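Thread: Resurfacing an old white table, worth it or not?

jilell_jo
Picked up a second-hand table for the sewing room on Sunday, $70 from a bloke in the next suburb. Solid as anything but the top is scuffed and it's gone a bit dull. My neighbour reckons sand and repaint, my sister reckons leave it alone. What would you lot do?

Gaetan_C
Sand it with 200 grit, two thin coats of enamel, done. Did my kitchen one that way in August and I love it. Don't rush the second coat!

mossy2000
Have to disagree with Gaetan there. If it's laminate the enamel will peel the first time you park a hot iron near it. What's the top made of, Jo?

jilell_jo
No idea sorry, it's white and it isn't shiny, that's as far as my expertise goes. It's 16 years old according to the seller.

Gaetan_C
Mine had an iron on it last night and it's fine. You need a proper primer under it, that's all. People skip the primer and then blame the paint.

mossy2000
Last night isn't ten years, mate. Come back and tell us when the corners go.

aubert_shed
I'm with Jo's sister. A matte top hides a lot and faint scuffs don't bother anyone once there's fabric all over it. Mine's white too, a bit greyish in some lights, faint marks all over, and I wouldn't dream of painting it. 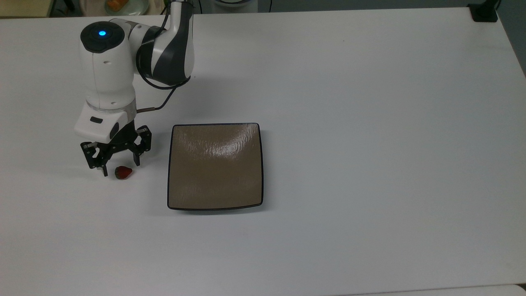
Re: cleaning first
romura_rose
Before anyone gets the sander out, try bicarb and a damp cloth in a hidden spot. Got most of the grey off my old desk that way (and my favourite colour of nail polish, long story). Go gently though, too much elbow grease and you'll end up with a shiny patch.

jilell_jo
Ooh, bicarb I've got. Will give it a go tonight, and Gaetan, if it's a disaster I'll be asking which primer.

Gaetan_C
Ask away, I've still got half a tin.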